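Juncombe Shared Offices list
Re: New desk layout and the "clear desk" proposal

On 14/08/2021 the Piditz desk group wrote:

> We have now looked at the long white desks on the first floor and think
> every place should be cleared at the end of the day. Keyboards go in the
> lockers, cables go down the grommets, and no food or drink stays on the
> desktop. Foltton have quoted 900 pounds for trays and clips to go under
> the desks. This should give everyone more room and make cleaning quicker.

I've read this twice and I'm still not sure what problem we're paying to fix.

Take the grommets. The idea seems to be that once a cable goes through a round hole in the desk it stops being a nuisance. At the curved end it comes up through the hole, wanders over the desktop and goes down again over the front edge, where your knees are. A tray underneath won't change that. Moving the socket might. 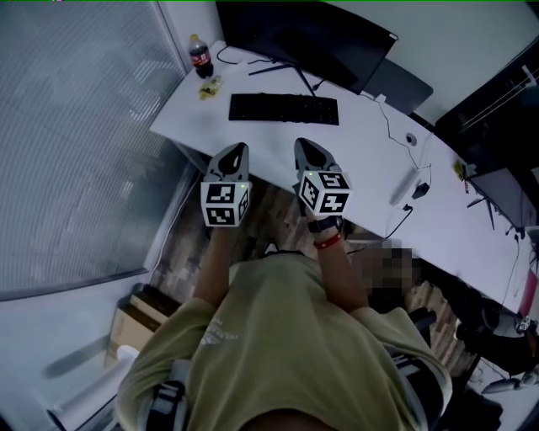 The same goes for the power strips. We were told in July they'd be fixed under the desks, and one is still lying on top with an adapter in it. I'd like to see that done before we buy anything else.

As for food and drink, a bottle of cola and a small packet of something at the back corner do no harm that I can see. Crumbs in keyboards are another matter, but locking a full-size keyboard away each night won't stop anybody eating over it in the morning. And have you measured the lockers? Ours is 400 mm wide. My keyboard goes in on the slant and then the door won't shut.

The monitors would be staying put, I take it, with those thin splayed legs taking up the very space we're supposed to be gaining.

Last time we bought from the Sheikh catalogue the bill came to 1,686 pounds, and 3 of the clips fell off ours within a week. Could we try one desk for a month first? I'd give up mine for it.

Desk 12, window side

Recent messages in this list
Lockers: spare keys wanted
Foltton quote, second version
Kitchen fridge, again
Re: Chairs left pushed against the wrong desks

This site uses cookies to remember your list settings. Accept | Settings

Last updated: Monday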